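3.2 Why offices keep dead computers

We surveyed 590 offices in Brodcombe about hardware they no longer use. Most had a closet. Few had a plan.

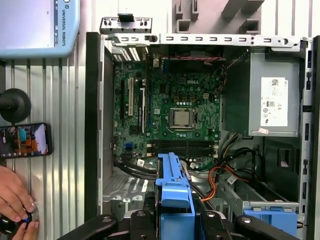
R. Massawe

Respondents called such machines "spares," a generous word for a tower with an empty processor socket. The oldest dated from 2000 -- its owner was hopeful.
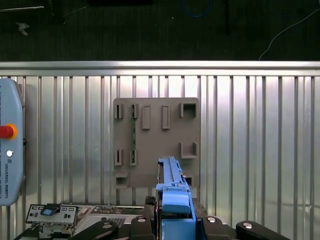 Figure 4. Ribbed metal panel with a brown board mounted on it.

Storage was rarely priced. Only 29 offices could say what the closet cost them.

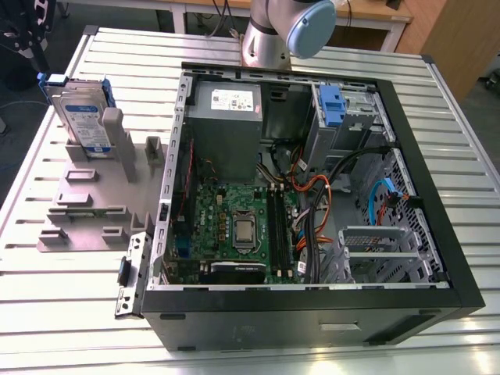
Department of Office Studies, Kiltomel

Opening the case, we found, tends to extend the stay: a half-stripped tower counts as a project.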